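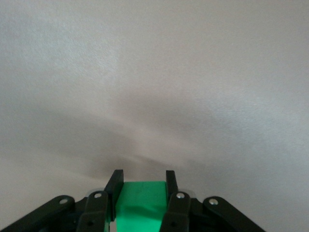 プレイルーム「リラリ」つみき・机まわり打ち合わせ 議事録

日時:2018年7月15日 10時から、お昼ちょっと前まで
場所:リラリ奥の部屋
出席:ナタシャ・アタナソフ(Nataša Atanasov)さん、エルヴェ・ラングロワ(Hervé Langlois)さん、木曜組と土曜組のみなさん、わたし(書記)。全部で7人。
欠席の連絡:なし

前回のは固すぎて読む気がしないと言われたので、今回はしゃべったとおりに近い感じで書いてみます。違うところがあったら赤ペンで直して、入口の棚に戻しておいてくださいね。

1. 前回の宿題

棚のラベルの貼り替えは終わりました! ひらがなのと絵だけのと二種類あって、絵だけのほうが小さい子には断然わかりやすいようです。ただ「みどり」のラベルだけ、印刷したら黄緑っぽくなってしまって、黄緑のつみきがそこに入ってくるという声がありました。これは刷り直します。わたしがやります。

床のマットの角がめくれる件は、エルヴェさんが裏からテープで留めてくれています。ちょっと浮いてきている角がまだひとつあるそうで、次に掃除機をかけるときにもう一度見る、ということで。

デムウッド(Demwood)の木のつみきを干したままにしていた件、ごめんなさい、わたしです。もう箱に戻しました。

2. つみきの分け方

今日いちばん長く話したのがこれです。今は大きさで分けているけれど、色で分けたい、いや素材で分けたい、と意見が割れました。

ナタシャさんは色派。子どもは「緑ちょうだい」とは言うけれど「中くらいのをちょうだい」とはまず言わない、と。これは全員うなずいていました。エルヴェさんは素材派で、木のとやわらかいのを一緒に入れておくと、やわらかいほうの角がへこんでくるのが気になるそうです。実際に箱の底のほうから出してみたら、赤いのの角がつぶれていて、うーんとなりました。

土曜組からは、片づけの時間が短いので箱の数はできれば増やさないでほしい、という意見。わかります。お迎えの時間と重なると、もうどの箱でもいいから入れて!となりますよね。

で、いろいろ行ったり来たりしたのですが、こう決まりました。

・まず木とやわらかいのを分ける。
・やわらかいほうは、そのなかで色ごとに分ける。
・木のほうは、今までどおり大きさで分ける。
・どちらか迷うものは「まよい箱」に入れて、その日の最後の人が見る。

まよい箱という名前はナタシャさんの発案です。最初は「その他」でしたが、「その他」と書いてある箱には靴下や折り紙まで入ってくるので、名前を変えてみようということになりました。靴下、まだひとつ持ち主が見つかっていません。しましまの、片方だけのです。入口のかごに入れてあります。

色の境目の話も少し。青緑は緑か青か。これは本当に終わらないので、机の上に並べて見て、どちらかに近いと思ったほうへ、という大ざっぱな決まりにしました。木曜組と土曜組で違っていても怒らないこと。

3. 仕切り箱を買うかどうか

タヴィックス(Tavix)の仕切り箱がひとつ651円。ふたは別売りです。ふたは要らない、という点はすぐ意見がそろいました(前の箱のふた、どこへ行ったのか誰も知りませんよね……)。

100円の店のかごでいいのでは、という意見も出ました。わたしもじつはそう思っていたのですが、木曜組の方が前に使っていたものを持ってきてくださって、持ち手のところが割れて指にひっかかるのを見せてもらい、あっさり考えを変えました。子どもが自分で運ぶものなので、持ち手はしっかりしているほうがいいです。

大きさは幅40センチのもので決まり。これより大きいと棚の下の段に入りません。エルヴェさんがメジャーを持って棚のところまで行き、測って、戻ってきて、もう一回測りに行っていました。二回目も入るそうです。

まずは色の分だけ買って、木のほうは今の箱のまま様子を見ます。注文はナタシャさん。

4. 机の天板

奥の机について。白っぽいものを敷くか、今のままにするかという話です。

白っぽいと小さいものが見つけやすくて、片づけのときに助かる、というのが賛成の理由。反対というほどではないけれど、クレヨンの跡が目立つのが心配、という声もありました。とくに紫。紫は本当に落ちません。

アルノー(Arnaud)の机用シートの見本が届いていたので、みんなで触ってみました。つるつるのと、少しざらっとしたのと。つるつるのほうは拭きやすいのですが、つみきを高く積むと下がすべって、ナタシャさんの塔が二回くずれました。ざらっとしたほうは積みやすいかわりに、粘土が目に入りこみそうです。

それなら粘土は手前の机だけにしたらどうですか、と土曜組から。たしかに! ということで、奥の机はつみきとパズル、手前の机は粘土とお絵かき、と場所で分けることにしました。奥にはざらっとしたほうのシートを敷きます。手前は当分そのままです。

シートの切り方でまた少しもめました。机の角が丸いので、ぴったりに切るか、少し小さめに切るか。ぴったりだと角からはがす子が絶対にいる、と全員の顔に同じ子が浮かんだようで(名前は書きません)、小さめに切ることになりました。切るのはエルヴェさん。カッターは使い終わったらかならず上の戸棚へお願いします。

5. 拭き方と洗い方

やわらかいつみきについて。水につけていいのか、という質問が前から出ていました。前に水につけて、なかなか乾かなくて困ったという話が木曜組からあり、つけおきはやめることにします。かたくしぼった布で拭いて、重ねないで並べておく。木のほうも同じです。

拭く日は決めなくてもいいのでは、とわたしが言ったら、決めないと誰もやりませんよと返されました。はい。毎月の最初の回の終わりに、その日いる人でやります。布は流しの横の引き出し、青いふちのがつみき用、ふちのないのが机用です。間違えて使ったらそのまま洗濯かごへ。

欠けているものや、中の詰めものが見えているものは、もったいなくても出しっぱなしにしないこと。口に入れる子がいるので、見つけたらまよい箱ではなく、戸棚の上の紙袋へお願いします。捨てるかどうかはまとめて見ます。

6. 積んで遊ぶときの約束

これは短く。人の塔をくずさない、という約束を壁に貼るかどうか。

貼らなくていいと思う、というのがエルヴェさん。文字が読める子はもうくずさないし、くずす子はまだ読めない、と。笑ってしまいましたが、そのとおりです。貼り紙はなしで、かわりに「くずしていい塔」を大人がひとつ作っておくことにしました。木曜組ではもうやっているそうで、かなりいいらしいです。くずしていい塔は、やわらかいつみきだけで作ってください。木のは音がすごいので。

7. 9月までにやること

・みどりのラベルの刷り直し(わたし)
・仕切り箱の注文(ナタシャさん)
・シートを切って敷く(エルヴェさん)
・マットの角の確認(掃除機をかける人)
・まよい箱のラベルを作る(木曜組。絵は何を描くかおまかせします。首をかしげたクマ、という案が出ていました)
・やわらかいつみきの分け直し(箱が届いた日にいる人みんなで)

8. そのほか

お茶の時間のコップが足りません。家に余っている割れにくいコップがあったら持ってきてください。柄つきでも大丈夫です。

奥の部屋の窓、右側が閉まりにくいです。少し持ち上げながら引くと閉まります。力まかせに引くと外れそうで怖いので、やさしくお願いします。

ナタシャさんから焼き菓子の差し入れがありました。レモンの味のです。ごちそうさまでした! 作り方を教えてほしいという人が何人もいたので、書いたものを次に持ってきてくれるそうです。

次の打ち合わせは9月。日にちは入口の表に都合を書きこんでもらってから決めます。鉛筆でお願いします、前回ペンで書いてあって直せなかったので。

書記:わたし(ラベル係もやっています)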